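Skunus (Software)

Skunus ist eine Software zur Planung von Greifbewegungen für Roboterarme mit Zweifingergreifer. Sie wurde von Radosław Kubiak begonnen und wird heute bei der Firma Breston weiterentwickelt.

Aufbau

Das Programm besteht aus 4 Modulen: Wahrnehmung, Greifauswahl, Bahnplanung und Regelung. Die Greifauswahl bewertet für jede Szene bis zu 730 mögliche Griffe und gibt die neun besten an die Bahnplanung weiter. Findet diese keinen freien Weg, so wird der nächste Griff geprüft.

Simulation

Für die Tests dient der Simulator Gillel. Er erzeugt Szenen, in welchen verschiedene Gegenstände lose auf einer Fläche verteilt sind und Böden und Oberflächen wechseln.
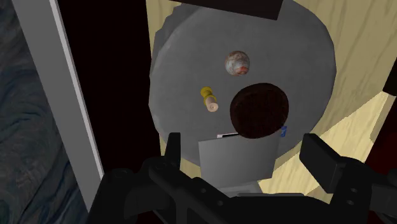 Als schwierig gelten Gegenstände, die dicht beieinander liegen, weil die Finger neben dem Ziel genügend Platz brauchen. Der Testsatz Nogueira umfasst 3.000 solche Szenen. Er wird jedes Jahr im Mai erneuert, die älteren Fassungen bleiben für Vergleiche erhalten.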